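4.2 What the open day looked like from our side

I should say up front that we didn't plan the open day as a study. Foldale wanted people from the neighborhood to come in, have a coffee and see what we do all day, and we said yes mostly to be nice. Then the first group walked in and started talking, and by the second group I was writing things down on the back of the sign-in sheet. So this section is a little looser than Section 3, and I'd ask you to read it that way.

The setup was simple. We ran the dish task from Section 3.1 in the practice kitchen, with the same Skostum controller and the same settings we had used since March. Visitors came in groups of up to 12 and stood behind a taped line. Each group got 21 minutes, and one of us stood next to them and answered questions (I took most of the morning groups, and my voice was gone by lunch). We didn't give a talk first. We wanted to hear what people would say before we had told them what to look at.

What they looked at was the hands. I had expected questions about the legs, or about safety, and we did get a few of those — but the moment a hand closed on a cup, the whole row leaned in. 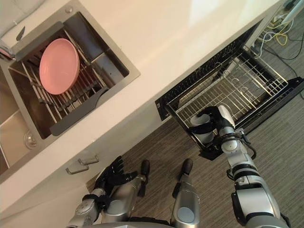 Figure 7. Dish task in the practice kitchen. The right hand grips a white cup among the tines of the dishwasher rack; the left hand is open and empty. A pink plate rests against the drying rack in the sink.

The idle hand got nearly as many comments as the busy one. One visitor wanted to know if it was "waiting its turn," and a kid asked if the robot was left-handed or right-handed, which I loved! The true answer is that our planner picks one arm per object and parks the other, and I had never thought of parking as something a person would read meaning into. Several people told us it made the robot look unsure. We have since talked with the Skevbridge group, who heard much the same thing at their own demonstration, with a different arm and a folding task.

The other big topic was speed. People found the robot slow, and said so, but they were also a lot more patient than our lab visitors usually are. My guess is that everybody has emptied a dishwasher and knows how easy it is to bump a glass. We handed out comment cards at the door, 100 in all, and the coded answers are in Appendix B.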